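2024-12-10
Senga Chisholm

Speaker notes: Looking after wooden tabletops and other surfaces at home

Start without slides. Wait for people to sit down. Say who I am: twenty years mending and refinishing furniture, the last few of them at Drolska with Archie Mackay. Mention that the tea is at the back and they can get up for it whenever they like.

Opening point. Most of the tables that come into the workshop have not been damaged by accidents. They have been damaged by cleaning. Spray polish, washing-up liquid, a wet cloth left in a heap by the sink end. Ask for hands: who uses spray polish every week? There are usually plenty. Don't tell them off.

Slide 2, finishes. Keep this short. Oil, wax, shellac, varnish. People want to know which one they have. Give them the test: a drop of methylated spirit on a cotton bud, somewhere out of sight, under the lip of the top or inside a leg. If the finish goes sticky within a minute it is probably shellac. If nothing happens it is more likely varnish or lacquer. Wax will come off on the bud with white spirit. Say "out of sight" twice. Last February in Rutherford a man went home and did it in the middle of his sideboard.

Slide 3, white rings. This is what they have come for. A white ring is moisture caught in the finish. A black ring has gone through to the wood, and that is a different job. For white rings, leave it alone for a few days first, as plenty fade by themselves. Then a soft cloth and a little paste wax, rubbed along the grain. Then, if it is still there, very fine wire wool with the wax, hardly any pressure. Show the grade on the packet. Pass the Lelline table leaf round here, it has one half treated. It is heavy, so two people to lift it.

Slide 4, black rings. Oxalic acid, gloves, goggles, windows open, and the old finish has to come off first. I would sooner they brought it to somebody. Keir Lindsay takes small pieces and his price is fair.

Slide 5, heat marks. Same treatment as white rings, worse odds. Tell the Grultmont story if there is time: 71 inches of mahogany and an iron put down flat on it. Took 5 visits. Skip if running late.

Slide 6, stone and stone-look tops. Marion Cairns asked for this to be added. Real marble marks from lemon, vinegar and wine, and a seal only slows it down. Laminate does not mind those but scratches, and the pattern can't be polished back. Neutral soap, soft cloth, dry it off. A coaster is worth having on any of them, even under a cold bottle.

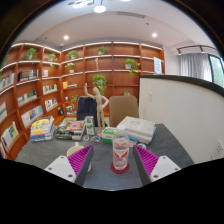
Do felt pads do the same job as coasters?
They are for the undersides of lamps and vases that stay put. Felt holds water, so it is a poor thing to put under a drink.

Slide 7, sunlight. Move things along the shelf every month or two, or the shape of the vase will be there for good. Cherry gets darker, walnut gets paler.

Leave ten minutes for questions. Someone will ask about beeswax and olive oil. Beeswax fine, olive oil no, it goes rancid. Dean Inskip has the handouts by the door. Get the table leaf back before anyone leaves.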